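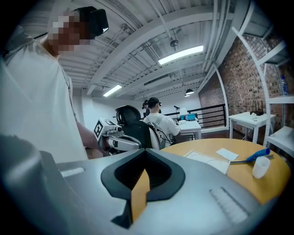 Hand-held grippers on the mezzanine. Marker plate on top, fingers at the front.

1/ Notes on how we keep the hand-held gripper station at Povero running. Posting them because Hanne Heiskanen asked for the checklist and it has only ever lived in my notebook. October 29, 2021, current as of the second Dramgate build.

2/ Station layout: headset for the operator, gripper in the hand, square marker plate bolted on top of the gripper. The plate gives the tracker a pose. Everything downstream assumes that plate has not moved relative to the fingers. Most of our faults come down to that assumption being wrong.

3/ Plate check comes first. Hold the housing, push the plate corner to corner with a thumb. Any play at all, take the plate off. Clean both faces with alcohol, refit, torque the screws in a cross pattern. Do not add a drop of glue. I have had to chisel one off.

4/ After a refit the offset file is void. Delete it, don't rename it. In June we ran two shifts on a file called offset_old_use_this and had to throw out 961 takes.

5/ The printed marker is a wear part. It gets scuffed at the corners from being set down upside down. Corners are what the detector looks for. Replace it when the black goes gray, and print matte. Gloss under fluorescent tubes gives you a white bar across the pattern at certain wrist angles and the pose drops out for a few samples.

6/ Fingers. Curved ones, push-fit plus one screw each. Close them slowly against a strip of paper and pull. Paper should drag evenly along the tip. If it drags on one side, the linkage pin on the other side is worn. Swap pins as a pair.

7/ Finger travel: open, close, read both numbers. We allow 2 counts of drift at the closed end. Past that, re-zero. If it drifts again the same day, the encoder magnet is coming loose and re-zeroing is a waste of your time.

8/ Pivot joints get dry PTFE only. Oil picks up lint from sleeves and you end up with a gray paste in the joint. Vilja Juntunen wrote a longer note on this with part numbers. It is pinned inside the cabinet door.

9/ Grip texture on the body: stiff brush, dish soap, wring the cloth out well. Keep water away from the V-notch at the front. There is no seal behind it on this revision. The next revision gets a gasket, or so the drawing says.

10/ Headset cable. Route it down the back and leave slack at the neck. Look down at the table, look up at the ceiling, and see whether it pulls. A cable that tugs will make people hold their head still, and then the recorded reach looks stiff and you spend an afternoon blaming the tracker.

11/ Headset straps and face pads: wipe between operators, replace the pad every 50 sessions. Log it on the sheet. Strap tension is up to the operator.

12/ Table props. The round wooden table takes the tray, the card, the blue-handled tool and the small cup. We tape nothing down. The start layout is on the task sheet and the operator resets it after every take. A tray pushed against the edge of the table changes the approach angle, so look at it before you hit record.

13/ Router stays on the small side table by the brick wall, antennas up. We tried it on a shelf of the metal unit for a while and had packet loss whenever someone stood between it and the desk. Leave it where it is, please.

14/ Spacing. Two people with grippers need to be able to swing an arm without meeting. Roll the office chairs out of the working area before starting. A chair with a tall headrest is just the right height to hide a marker plate from a tracker.

15/ Daily test is called Wudley, after the script. 100 open-close cycles with the gripper held at chest height, then a slow figure eight, then set it down and leave it for a minute. The script prints pass or fail and a jitter value. Write down the jitter value even on a pass. The trend shows a loose plate a day or two before your thumb does.

16/ If Wudley fails: plate, marker print, offset file, cable, in that order. Do not start by reinstalling software. I will ask whether you pushed on the plate.

17/ Spares to keep on hand: marker prints, plate screws, finger pins, one complete finger set, face pads, one headset cable. The Lục fingers do not fit the older bodies without reaming the hole. If you ream it, label the body.

18/ Battery doors: the latch on the early bodies cracks at the hinge. Kapton tape holds it for a session. Order the part the same day, the lead time is bad.

19/ Hanne asked whether the offset survives shipping. Ours didn't, on either trip. Redo it on arrival and run Wudley twice.

20/ Checklist as a one-page text file goes up once I have retyped the torque table. The copy in the notebook has coffee on the M3 row.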